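Otaveo Community Help > Desktops and Upgrades > Storage and Memory

Swapping drive, memory and processor in a Dell desktop - how do you keep the parts safe while the case is open?

Posted by Oanh Giáp

I look after the office machines at Zitetti and I have a Dell desktop that needs work. It's getting a 480 GB solid state drive in place of the old one, a different memory stick, and a processor from another machine of the same model. I have done drives and memory before but never a processor.

My problem is less the screws and more where to put things. Last time I laid the parts out on my desk next to the case, and a memory stick ended up under a folder for two days. I have a metal bench in the back room I could use, and a few plastic trays. Is it OK to put a processor down on bare metal? And what order do you take things out in? I'd like to have it done by 4 in the afternoon so the user can log in before going home.

The old drive is in one of those long carriers with a blue clip. I don't want to break the clip.

3 replies

Cường Phan

I do this kind of job most weeks. Don't put the processor or the memory directly on the metal. The case can sit on it, no problem, but the small parts should have a tray with a pocket for each one. Hard plastic is fine for a short job if you are wearing a wrist strap clipped to the case. If the parts are going to be out overnight, put them in antistatic bags.

The order I use:

Shut down, pull the power cord, then hold the power button in for a few seconds.

Take off the side panel and put it somewhere you won't step on it.

Unplug the drive cables at the drive end. Pull on the plug and leave the wires alone.

Release the drive carrier and slide it out straight. If it sticks, look for a second catch before you pull harder. The clips get brittle on older machines, so press them only as far as they need to go.

Push the memory latches outward and lift the stick by its edges.

Leave the processor for last. Run the machine for a few minutes before you start so the paste softens, then loosen the cooler screws a bit at a time, going corner to corner. Twist the cooler slightly before lifting it. Open the lever and lift the chip straight up by its sides. It goes down with the metal cap facing up, so nothing touches the contacts underneath.

My layout is below. The chip has its own square holder in the tray, the green circuit board strip goes along the bottom, and the long black carrier lies across the top of the tray. The Dell stays open to the right. 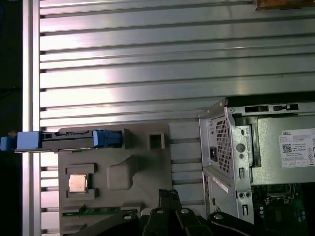 Going back in

Same list backward. Line up the small triangle on the chip with the one on the socket and let it drop in with no pressure. Clean off all the old paste and use a fresh dot. Memory needs a firm push at both ends until the latches close.

Allow 90 minutes for your first one. Four o'clock is fine if you start after lunch.

Phùng

Second the wrist strap. I use a muffin tin for screws

Oanh Giáp

Thanks both. I ordered a strap and some paste from Brileck and will use the tray. One more thing - the new drive is smaller than the old one, so does it still go in the same carrier or do I need an adapter?

Cường Phan

If it's a 2.5 inch drive you need an adapter bracket to fit a 3.5 inch carrier. Check that the connector end lines up with the cables before you tighten the screws.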